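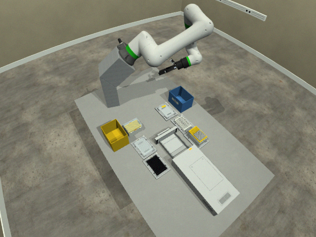 Shuffle Behavior and Partition Sizing in a Small Batch Cluster

Project report, distributed data processing course
Students: Helju Dzene, Algirdas Lapiņa
Supervisor: Arūnas Ots

Filed under: Student Projects > Data Engineering
4 comments | 2 shares

1. Background

The department runs a shared batch cluster called Omel. It has 11 worker nodes and one coordinator, and it is used mostly for coursework and for nightly log processing. Jobs are submitted through Trunine, a queue and scheduling tool written by an earlier student group. Trunine assigns each job a fixed number of executors and does not change that number while the job is running.

Users had reported that one nightly job, known as Cakari, sometimes finished well before 5 a.m. and sometimes was still running when the morning lab sessions began. The job joins web server logs with a table of account records and writes hourly totals by account group. The input size does not vary enough from night to night to explain the difference. The goal of this project was to find the cause and to propose settings that make the run time more predictable.

2. Setup

All tests were run on Omel during hours when no coursework jobs were scheduled. We used a frozen copy of one night of input, stored as 377 compressed files. The account table was kept as a single snapshot. The job code was the same in all runs apart from the settings listed in Section 4.

Each configuration was run several times. The first run after a cluster restart was thrown out, as the file cache was empty and read times were not comparable. Stage timings were taken from the event log of the processing engine. Disk and network use on the workers was recorded by Ķēniņš, the monitoring service already installed on the cluster.

3. Findings on the original job

The read stage was stable. Compressed log files cannot be split, so the engine created one task per file, and the tasks were close to each other in length.

The join stage was not stable. The job left the number of shuffle partitions at the value set in the cluster configuration, and the log records were distributed by account ID. A small number of service accounts produce a large share of all requests. Records for those accounts were hashed to the same few partitions, and the tasks that handled them ran long after the others had finished. In the slowest run, most executors were idle for more than half of the join stage.

Spilling made this worse. When a large partition did not fit in executor memory, it was written to local disk and read back. Two of the workers have older disks. If a large partition was placed on one of them, the whole stage waited for it. Placement differs from run to run, and this accounts for most of the variation users had seen.

4. Changes tested

Broadcast join. The account table is small once unused columns are dropped. We filtered it first and sent a full copy to every executor, so the log records no longer had to be moved for the join. The long tasks disappeared from this stage.

Partition count. The hourly totals still need a shuffle. We tried several values and settled on 205 partitions. Higher values added scheduling overhead, and lower values brought back some spilling on the older disks.

Key salting. We added a random suffix to the keys of the service accounts, computed partial totals, and then combined them. This worked, but the gain over the broadcast join alone was within the spread between repeated runs. We left it out of the final version — the extra step makes the code harder to read.

5. Results

With the broadcast join and the new partition count, the join stage no longer controlled the run time. The longest stage is now the read stage, which depends on the number of input files. No spill to disk was recorded in any of the final runs. Output was compared with that of the original job by row count and by checksum over sorted rows, and no differences were found.

6. Limitations

Only one night of input was used. If the account table grows past the memory available for broadcast, the job will fail instead of slowing down. Viola Bassi, who maintains the nightly jobs, has added a size check that falls back to the original join. The fallback path was tested once, with an artificially low limit.

We did not test the job under load from other users. Trunine does not reserve disk bandwidth, so a heavy coursework job on the same workers could still delay it.

7. Further work

The input files could be merged into a splittable format before the job starts. Aigars Strazds has begun a separate project on this, and the test input has been handed over to him. The configuration files and the timing scripts are in the course repository under the project name.

Tags: batch processing, shuffle, data skew, cluster tuning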